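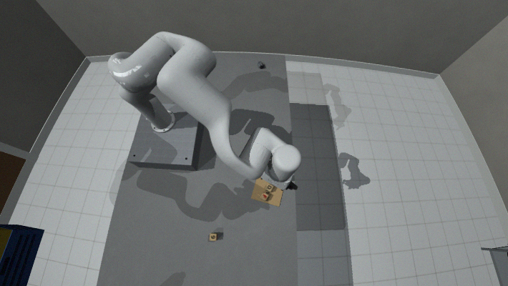
To: Flindier members' list
From: Olaia Cuesta
Monday, January 2, 2023
Re: Open day at Dalonthorpe

Dear members,

Thank you for the questions received. My replies follow the quoted message.

> Could you confirm what the Ullen demonstration will
> cover, and whether visitors may bring guests?
> Kodikara

1. Content. The demonstration is run in simulation and shown on the screen in Room 208. A single arm works over a table with small marked blocks and a flat board.

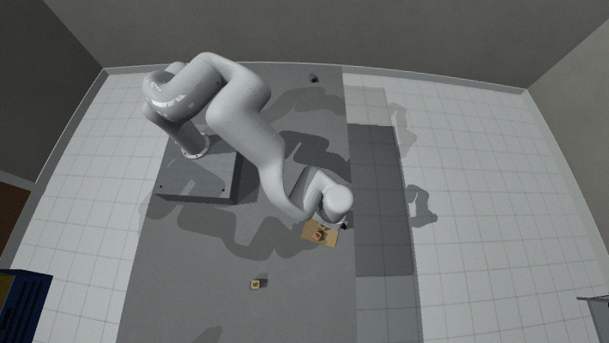 2. Guests. Each member may bring two guests. Places are limited to 30 per session - please reply to the list office.

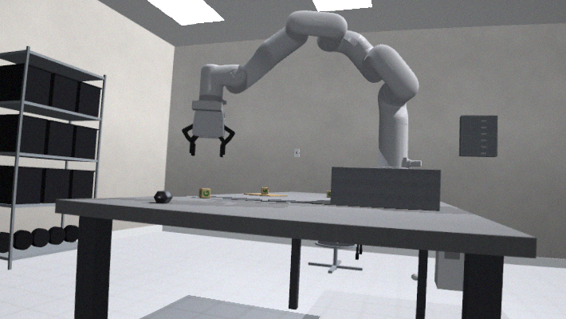 3. Viewpoints. The side view shows the two-fingered gripper more clearly and will be used during the talk.

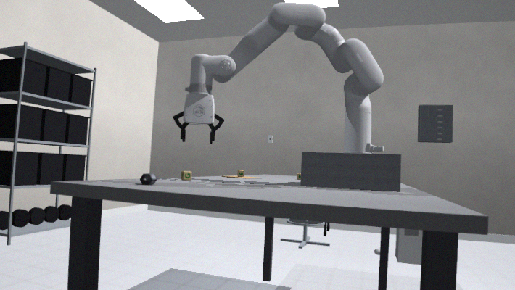

Side view: gripper open above the table, nothing held.

Doors close five minutes before each session begins.

Yours faithfully,
Olaia Cuesta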